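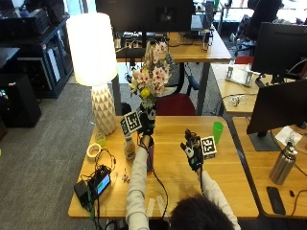

Fig. 1. Flower handling with sensor gloves.

Unit 3: Can machines do chores yet?

Fixed-position work on rigid parts is solved. Household work mostly is not. The Trania set used in this course holds 864 recordings of 27 chores. The Ferness controller completes 13 of them unaided.

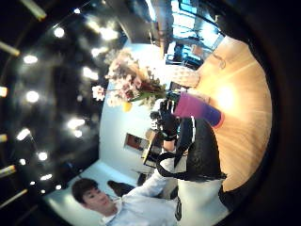 Grasp planning fails first on soft, irregular objects. A planner needs a contact point and a force limit, and stems give it neither in a stable form. With a bouquet and a cup at the same table, the two items call for separate force limits. Review the Karimi notes on slip before the lab. 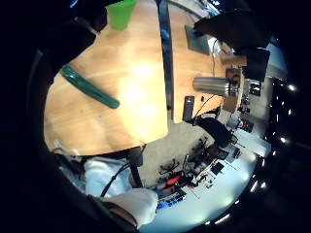 Fig. 2. Tabletops with a green cup and a metallic cylinder.

Reading: Nistell manual, section 3.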